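수신: Istach 사무환경지원 담당
제목: Trerkoncombe 공용업무실 정비 중간보고 (11월분)

지난 보고 이후 진행된 내용을 정리해 제출합니다. 책상 배치와 소형 물품 분류는 계획한 범위를 마쳤고, 바닥과 의자 점검은 진행 중입니다. 배선 정리는 시작이 늦어졌습니다. 지원금 집행률은 약 90%이며, 남은 금액의 사용 계획은 뒤쪽 예산 항목에 적었습니다.

이번 달부터 보고 양식을 조금 바꾸었습니다. 전에는 구매 품목별로 썼는데, 품목이 적은 달에는 실제 작업 내용이 거의 드러나지 않았습니다. 이번에는 책상, 수납, 바닥과 의자, 배선, 예산 순으로 적습니다. 구매 증빙은 종전과 같이 별도로 보냅니다.
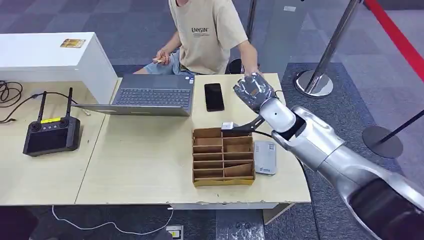 **Fikutholm 운영지원과 공간관리팀**

## 책상

공용업무실 안쪽 자리는 책상 두 개를 붙여 쓰는 방식으로 바꾸었습니다. 상판은 밝은 베이지색으로, 신청서에 적었던 새 상판 구매는 하지 않았습니다. 기존 책상을 옮겨 보니 폭과 높이가 맞아 그대로 쓸 수 있었습니다. 신청서의 구매 예정 목록에서 해당 항목은 삭제해 주시기 바랍니다.

배치를 바꾸기 전에는 한 사람이 앉는 책상이 벽을 따라 떨어져 있었습니다. 노트북을 펴면 물건을 분류할 면이 남지 않아 상자를 바닥에 두고 작업하는 일이 잦았습니다. 붙여 놓은 뒤에는 한쪽에 노트북을 두고 나머지 면에서 물품을 나눌 수 있습니다. 마주 앉아 확인하는 작업도 같은 자리에서 합니다.

이음매는 아직 손볼 부분이 있습니다. 두 책상의 다리 조절 나사를 맞춰 높이 차이는 거의 없앴으나, 사용 중에 책상이 조금씩 벌어집니다. 벌어진 틈으로 작은 물품이 떨어졌다는 의견이 두 번 이상 접수되어 연결 부품을 찾고 있습니다. Varma에 문의한 결과 상판 아래에 나사로 고정하는 방식과 다리끼리 묶는 방식이 있다고 합니다. 상판에 구멍을 내지 않는 쪽으로 견적을 요청했습니다. 견적이 오기 전까지는 책상 다리를 벨크로 띠로 묶어 두고, 주초에 간격을 다시 맞춥니다.

책상 위에 두는 물건의 기준도 정했습니다. 그날 쓰는 노트북과 개인 소지품, 분류 중인 물품만 올려 두고 퇴실할 때 비웁니다. 휴대전화는 두어도 됩니다. 처음 안에는 휴대전화도 치우도록 되어 있었는데, 재고 확인 연락을 받아야 하는 사람이 많아 뺐습니다. 음료는 뚜껑이 있는 용기만 허용하고 분류하는 면에는 놓지 않습니다.

기준을 붙여 둔 뒤에도 퇴실 시 비우기는 잘 지켜지지 않는 편입니다. 오전 사용자와 오후 사용자가 겹치는 시간에 물품이 남고, 뒤에 온 사람이 누구 것인지 몰라 그대로 밀어 두는 경우가 대부분입니다. 다음 달에는 남은 물품을 모아 둘 얕은 상자를 책상 옆에 두려고 합니다. 상자는 새로 사지 않고 창고에 있는 것을 씁니다.

## 소형 물품 수납

분류용 수납은 칸이 나뉜 골판지 정리함으로 먼저 시작했습니다. 신청 당시에는 플라스틱 서랍장을 바로 들일 계획이었으나, 어떤 크기의 칸이 얼마나 필요한지 모르는 상태에서 서랍장을 고르기가 어려웠습니다. 정리함은 칸막이를 다시 끼울 수 있어 사용하면서 칸의 크기를 바꿔 보기에 적당합니다.

분류 대상은 공용업무실과 옆 창고에 흩어져 있던 작은 물품입니다. 클립, 집게, 케이블 고정구, 어댑터, 라벨 용지, 건전지, 가구 조립에 쓰고 남은 부품이 주로 나왔습니다. 처음에는 용도별로 나누었고, 이후 꺼내는 빈도에 따라 다시 나누었습니다. 자주 쓰는 것은 앞쪽 칸, 가끔 쓰는 것은 뒤쪽 칸에 둡니다. 한 번 쓰고 다시 찾지 않을 것으로 보이는 가구 부품은 해당 가구 이름을 적은 봉투에 넣어 창고로 보냈습니다.

건전지는 정리함에서 뺐습니다. 새것과 쓰던 것이 섞여 있어 모두 측정한 뒤, 쓸 수 있는 것만 뚜껑 있는 통에 보관합니다. 폐건전지는 Trerkoncombe 1층 수거함에 넣었습니다. 어댑터는 어느 기기의 것인지 확인된 것에만 라벨을 붙였고, 확인되지 않은 것은 연말까지 보관한 뒤 처분할 예정입니다.

라벨은 칸 앞면에 붙이지 않고 칸 안쪽 바닥에 두었습니다. 앞면에 붙인 라벨은 손이 닿으면서 자주 떨어졌습니다. 다만 칸이 차 있으면 라벨이 보이지 않는다는 문제가 있습니다. 사용자 의견은 앞면에 다시 붙이자는 쪽이 더 많았고, 다음 달에는 접착력이 높은 용지로 앞면 부착을 한 번 더 시험합니다.

분류와 라벨 작업에는 모두 42시간이 들었습니다. 창고에서 꺼내 오는 시간이 포함된 수치입니다. 신청서의 예상보다 길어졌는데, 주로 어댑터를 확인하는 데서 시간이 걸렸습니다. 같은 작업을 다른 방에서 한다면 어댑터는 따로 떼어 일정을 잡는 것이 좋겠습니다.

골판지 정리함의 내구성은 예상한 정도입니다. 무거운 물품을 담은 칸은 바닥이 처지기 쉬워 두꺼운 종이를 덧대도록 안내했습니다. 물기에 약하므로 청소할 때는 먼저 옮긴 뒤 책상을 닦습니다. 장기간 쓸 물건은 아니며, 칸 구성이 정해지면 서랍장으로 바꾼다는 원래 계획은 그대로입니다.

## 바닥과 의자

바닥은 기존 카펫을 유지합니다. 교체 여부를 두고 Trerkoncombe 건물 관리 측과 협의했고, 마모가 심한 곳이 한정되어 있어 전면 교체는 하지 않기로 했습니다. 책상을 옮긴 뒤 전에 다리가 있던 자리에 눌린 자국이 남았는데, 스팀을 쓰지 않고 솔로 결을 세우는 정도로만 손질했습니다.

청소는 책상 배치와 함께 순서를 바꾸었습니다. 종전에는 의자를 책상 밑에 넣은 채 통로만 청소기로 밀었습니다. 지금은 금요일 오후에 의자를 한쪽으로 빼고 책상 아래까지 청소합니다. 첫 청소 때 책상 밑에서 클립과 스테이플 심이 꽤 나왔고, 카펫 올 사이에 박힌 것은 손으로 빼야 했습니다. 이후에는 나오는 양이 줄었습니다.

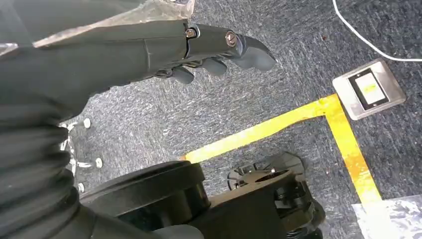 카펫 색이 청회색 바탕에 점무늬여서 작은 물품이 떨어지면 눈에 잘 띄지 않습니다. 특히 회색 케이블 고정구와 검은 나사는 서서 보면 찾기 어렵습니다. 분류 작업을 할 때 책상 가장자리에 테두리가 있는 쟁반을 놓고, 나사류는 그 안에서만 다루도록 했습니다. 쟁반은 휴게실에서 쓰지 않던 것을 가져왔습니다.

사무용 의자 점검도 이달에 시작했습니다. 점검 항목은 바퀴 회전, 높이 조절, 등받이 고정 상태, 다리와 바퀴의 연결부입니다. 바퀴에 머리카락과 실이 감겨 잘 구르지 않는 의자가 있어 빼서 청소하고 다시 끼웠습니다. 높이 조절이 되지 않는 의자에는 표시를 붙여 사용을 막았습니다. 수리비가 새 의자 가격에 가깝다는 답을 받았으므로 수리는 하지 않을 생각입니다. 대체 의자는 옆 사무실의 여분을 우선 확인합니다.

의자 바퀴를 카펫용으로 바꾸는 안도 검토했습니다. 현재 바퀴와 축 굵기가 맞는지 아직 확인하지 못했고, 의자 제조 시기가 서로 달라 한꺼번에 주문할 수 없습니다. 한 개를 먼저 사서 맞춰 본 뒤 결정하겠습니다.

의자를 빼 두는 위치에 대해서는 사용자 간에 의견이 갈립니다. 벽 쪽에 모아 두면 청소는 편하지만 창고 문을 여닫는 데 걸립니다. 창가 쪽은 자리가 넓은 대신 다시 가져오는 거리가 길고, 청소가 끝난 뒤 제자리에 돌아오지 않는 일이 있었습니다. 지금은 벽 쪽을 쓰되 창고 문 앞만 비우고 있습니다. 바닥에 표시 테이프를 붙이자는 제안이 나왔으나 카펫에 접착제가 남을 수 있어 보류했습니다.

## 배선

배선 정리는 당초 이달 안에 끝낼 계획이었으나 시작만 한 상태입니다. 책상 위치가 확정되기 전에 전선 덮개를 자를 수 없어 뒤로 밀렸습니다. 책상을 붙이면서 노트북 전원을 꽂는 위치도 바뀌었고, 기존 멀티탭의 전선 길이로는 안쪽 자리까지 여유 있게 닿지 않습니다.

건물 규정상 멀티탭을 다른 멀티탭에 이어 쓰는 것은 금지되어 있습니다. 전선이 더 긴 제품으로 바꾸고, 기존 것은 출입문 쪽 책상에서 씁니다. 통로를 지나는 구간에는 낮은 덮개를 놓을 예정입니다. 의자 바퀴가 넘어갈 수 있는 높이인지 먼저 시험해야 하며, 덮개 견본을 Varma에 요청해 두었습니다.

충전 케이블은 공용으로 두지 않기로 했습니다. 공용 케이블을 두었던 기간에 없어진 것이 많았고 찾는 데도 시간이 들었습니다. 각자 가져오고, 잊은 사람은 안내 창구에서 빌립니다. 대여 기록은 공책에 적습니다.

## 사용자 의견

의견은 출입문 옆 용지와 이메일로 받았습니다. 책상 면이 넓어졌다는 의견이 가장 많았습니다. 노트북을 편 채로 물품을 나눌 수 있어 목록을 바로 입력한다는 내용도 있었습니다. 전에는 종이에 적은 뒤 자리로 돌아가 입력했습니다.

불편 사항으로는 이음매, 라벨 위치, 오후 시간의 눈부심이 들어왔습니다. 눈부심은 붙인 책상의 방향이 바뀌면서 생긴 문제로 보입니다. 블라인드를 내리면 해결되지만 방이 어두워진다는 의견이 있어, 책상 방향을 조금 틀어 보는 것과 블라인드를 반만 내리는 것을 차례로 시험합니다. 책상을 틀면 통로 폭이 줄기 때문에 블라인드 쪽을 먼저 합니다.

마주 앉는 자리의 대화 소리가 크다는 의견도 한 건 있었습니다. 전화 통화는 복도에서 하도록 안내문을 고쳤고, 작업 중 대화는 따로 제한하지 않았습니다. 분류한 물품을 서로 확인하려면 말을 해야 하고, 조용한 작업이 필요한 사람은 옆 사무실을 이용할 수 있습니다.

## 예산

집행 내역 가운데 금액이 큰 항목은 청소 장비와 정리 용품입니다. 새 상판을 사지 않아 생긴 차액은 전선 덮개와 책상 연결 부품에 쓰고자 합니다. 두 항목 모두 신청서의 부대 용품 범위에 들어가는 것으로 보고 있으나, 변경 신청이 필요하면 알려 주십시오. 회신을 받기 전에는 주문하지 않겠습니다.

서랍장 구매비는 손대지 않고 남겨 두었습니다. 칸 구성을 확정하는 시점이 회계 마감보다 늦어질 가능성이 있습니다. 이 경우 구매비를 다음 기간으로 넘길 수 있는지 문의드립니다. 이월이 되지 않는다면 현재까지 정해진 칸 크기를 기준으로 작은 서랍장부터 주문하는 방법이 있습니다. 저희로서는 이월이 더 낫습니다.

의자 대체분은 이번 지원금에서 쓰지 않습니다. 여분 의자가 없을 경우 Fikutholm 자체 비품 예산으로 처리하기로 내부에서 정했습니다.

## 다음 달 작업

가장 먼저 책상 연결 부품의 견적을 확인하고, 지출 승인을 받으면 고정 작업을 합니다. 고정이 끝나야 전선 덮개의 길이를 잴 수 있으므로 두 작업은 같은 주에 붙여서 진행합니다. 멀티탭 교체는 이와 별개로 먼저 할 수 있습니다.

정리함은 앞면 라벨을 시험하면서 칸 크기를 한 번 더 조정합니다. 이때 비어 있는 칸과 넘치는 칸을 기록해 서랍장 규격의 근거로 쓰겠습니다. 기록표는 다음 보고에 첨부합니다.

의자 점검은 남은 의자에 대해 계속하고, 바퀴 견본이 맞으면 교체 비용을 따로 보고합니다. 금요일 청소는 현재 방식대로 유지합니다. 창고로 보낸 가구 부품 봉투는 목록을 만들지 못했는데, 이것도 다음 달에 합니다.

현장 확인을 원하시면 오전이 좋습니다. 오후에는 사용자가 많아 책상 아래나 이음매를 보시기 어렵습니다. 방문 전날까지 공간관리팀으로 연락을 주시면 출입증을 안내 창구에 맡겨 두겠습니다.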